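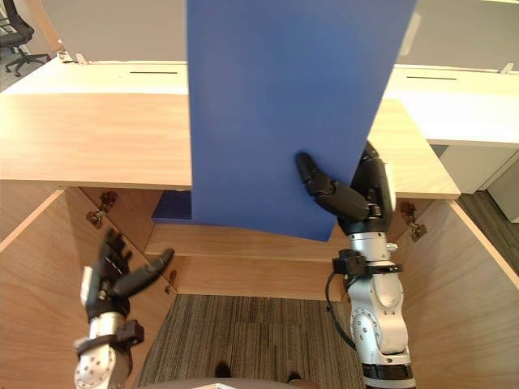
**Cupboards and shelves at Sundamley**

July 2020

Those of you who have been in lately will know that we've been having a proper sort-out, and what a lot of stuff comes to light once you start! The pale wooden cabinet is staying where it is (I'm very fond of that honey colour and the rounded corner on the top, so much kinder on the hip), but we do want to be a bit stricter about what goes in it and what gets left on the ledge.

Big flat things are the trouble, as ever. Boards like the blue one are best stood upright with something solid behind them, and please do try to keep them clear of the cabinet opening so that the rest of us can reach in.

We have 12 storage boxes on their way over from Miltham, and any that aren't needed can go to Utodier in September. If you've left folders or oddments with us, do pop in and claim them before then, and bring a bag.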